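Anneli Toivonen
@annelitidies

Tuesday, nine in the morning. I am starting the bedroom today. I promised Parvathi that she can sleep here when she comes in December, and at this moment a guest could not even find the pillow. I will post as I go, so that I do not stop in the middle.

1/
My rule from last year is still the same: everything small goes on the bed first. If it is on the bed, I must finish before the night, or I have no place to sleep. It is a cruel rule but it works for me.

2/
I do only one surface at a time. First the top of the wooden cabinet, then the armchair, then the little table under the window. The floor is the last. When I began with the floor, it became dirty again from the dust of the cabinet.

3/
Subbarao Thevar asked me yesterday which products I use for the dust. Almost nothing! Water, a cloth, and a little Torkberg soap for the spots. I bought a big bottle of 470 ml in spring and I have still half of it.

4/
The cabinet took me 21 minutes, I measured with the kitchen clock. Most of this time went to reading old receipts. Please do not read the receipts. Put them in an envelope and read them in the evening with tea.

5/
Small question for people who know fabrics: how do you clean a quilted jacket without making the filling into lumps? Mine is brownish red and I like it very much. Narayanan says cold wash and two tennis balls in the dryer. I have no dryer. I have also no tennis balls.

6/
Thank you for the answers! Tímea Virág writes that she dries hers flat on a towel and presses it with the hands every few hours. This I can do. Until then it hangs over the side of the bed, and I know it will slide down to the floor.

7/
Break for coffee. I found a tangerine while I was tidying, and I was so happy as if somebody gave me a present. I did not eat it yet. It is for when the bed is free.

8/
About plastic bags. I keep too many. My mother folded each one in a small triangle, and I make a ball and throw it. Today I decided: the clean ones go to the kitchen drawer, the others go out. If the drawer does not close, more must go out.

9/
Noon, and the small things are waiting on the striped sheet. White sponge, yellow cloth with the letters on it, two crumpled bags, my tangerine. The jacket is going toward the floor, as I said. The table at the window still has its boxes and I did not touch the cable under it.
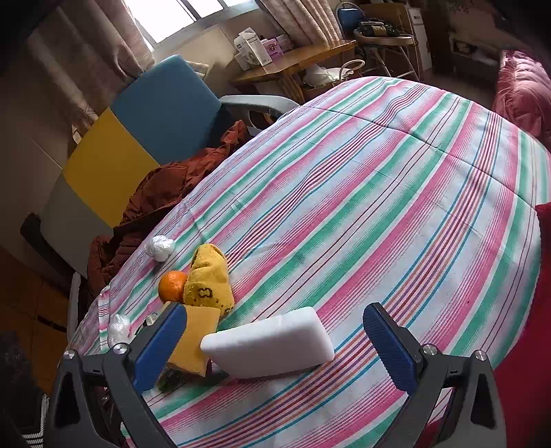 10/
What goes where, for those who asked. Sponge: to the bathroom shelf. Yellow cloth: to the wash. Bags: see number 8. I like to decide the place before I take the thing in my hand, otherwise I walk around the apartment with a sponge and come back with a cup.

11/
The white cardboard box stays on the table until the evening. A box I open always makes more work than I think, and I want to see the sheet empty first. The small pink one can wait with it.

12/
Somebody asked where the sheet is from. It is an old one from Vastus, I do not think they make this pattern now. It has become very soft after so many washes. With curved stripes you also do not see so much if it is put on a little crooked, and I always put it on a little crooked.

13/
Next is the cable under the table. I will close it with a piece of ribbon and write on paper what it belongs to. If I do not know what it belongs to, it gets a question mark and one month.

14/
I will write again after lunch. Parvathi, if you read this: do you prefer the thick blanket or the thin one? The window side is colder in the night.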